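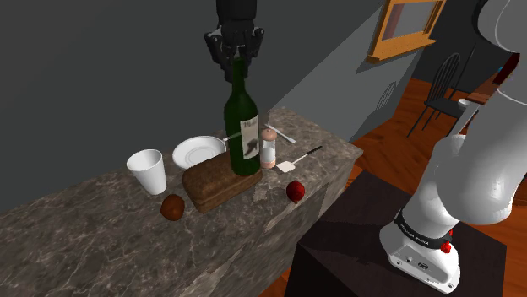
Figure 3. Kitchen counter task in the simulator, gripper closed on the neck of the bottle.

Reading time: 3 min

Search the guide Go

3. Running the Counter Task

This section covers the pick task used in the Juremora student club. Complete the install steps in Section 2 first. The task runs in simulation only.

3.1 Load the task

1. Start the simulator and open the Plullden project folder.
2. Select Counter from the task list. The arm, pedestal, and counter load together.
3. Set the seed to 74. All teams use this seed for the first graded run.
4. Press Reset and wait for the status line to read Ready.

NOTE: Changing the seed moves the objects on the counter. Saved waypoints from another seed will not line up.

3.2 Grasp the bottle

1. Move the gripper to a point directly above the bottle, fingers open.
2. Turn the wrist until the fingers will close on opposite sides of the neck.
3. Lower the gripper straight down. Keep side motion at zero during the descent.
4. Stop when the top of the bottle is between the fingers.
5. Close the gripper and hold for 200 simulation steps before lifting.

CAUTION: In this layout the bottle stands on the loaf of bread, not on the counter. Do not use the counter height to work out the grasp height. Read the bottle pose from the object panel.

CAUTION: Keep the fingers clear of the shaker beside the bottle. Contact with any object other than the bottle ends the run.

3.3 Lift and log

1. Raise the gripper 125 mm at the slow speed setting.
2. Check the contact readout. Both fingers must report contact.
3. Press Save Run. The log is written to the Grollen folder under your team name.
4. If only one finger reports contact, press Reset and repeat Section 3.2 from step 1.

NOTE: Runs are graded from the log file. Screen captures may be added to the team notebook but carry no points.

Logs are due Tuesday before club meets. Send grading questions to Tâm Hầu and install problems to Kha Quan.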